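2/23/25, notes for the student project session. Speaker: Jalen Esposito. Slot is 15 minutes, questions at the end.

## Slide 1: Title

- Say the project name once: Tinarness, floor pickup with a two-finger gripper.
- Credit Sunita Szabo for the grasp planner. Arm control is mine.

## Slide 2: Task

- Objects start on the floor. The arm moves them to a bin, one per cycle.
- Wrist camera only. We dropped the overhead view in July.
- Limit is 40 seconds per cycle. A timeout counts as a miss.

## Slide 3: Pipeline

- Segment, fit a long axis, pick a grasp point, close.
- Approach is vertical until the last 6 cm, then the wrist rotates to match the axis.
- Don't explain calibration here. It's in the handout.

## Slide 4: Clutter

- Toy flashlights are the current test set. Long handle, wider head, glossy plastic.
- When two of the same color touch, the segmenter can merge them and the axis comes out wrong.
- Point at the two green ones on the right, side by side and slightly overlapping. 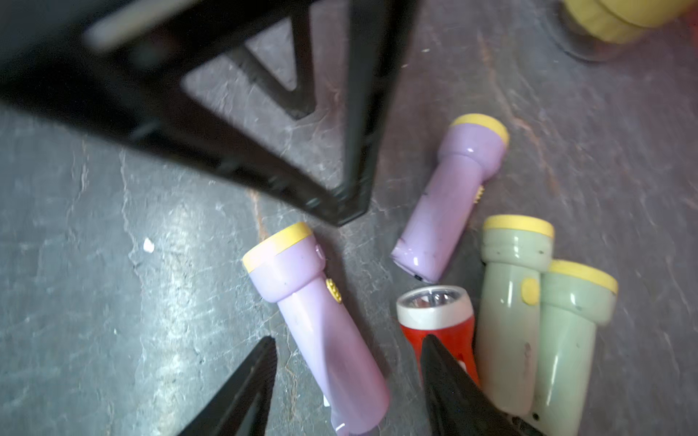 - Current fix: reject any mask wider than the finger opening, shift the wrist, look again. Maximum 3 looks.
- Cost is cycle time. Show the timing plot, then move on.

## Slide 5: Open items

- Highlights on glossy handles still split masks.
- Grasp point should stay off the switch. Sunita has a branch for this, not merged.
- If asked about force sensing: not fitted.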